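The beneficiary form you filled out at your first job is still in charge

June 17, 2025

The benefits adviser at Vodness has a drawer she calls the museum. It holds copies of beneficiary forms, 242 of them, that contradicted the wills of the people who signed them.

"The form wins," she says. "People hate that. They paid a lawyer for a lovely will, and the retirement account goes to a brother they stopped speaking to over a boat."

She came to Vodness from Ackermann, a payroll firm, where she spent 4 years mailing reminders. One November she sent out 336 and got two replies. One was a change of address.

Does divorce fix it? "Sometimes, depending on the state and the plan. I wouldn't bet my house on 'sometimes' – and I don't much like my house."

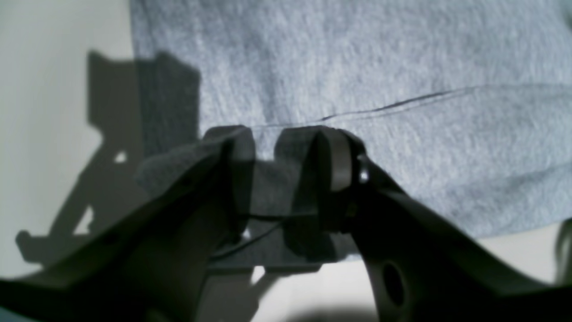 Her advice on contingent beneficiaries is brief: name one. If the first person dies before you and the second line is blank, the plan's own rules take over, and she has yet to meet anyone who has read them. Belongings are another matter. A gray knit like the one in the photo can go in a letter kept with the will, she says, and families will fight over knitwear long after the money is settled.

Her own forms are up to date. She checked them the morning we spoke, "out of vanity."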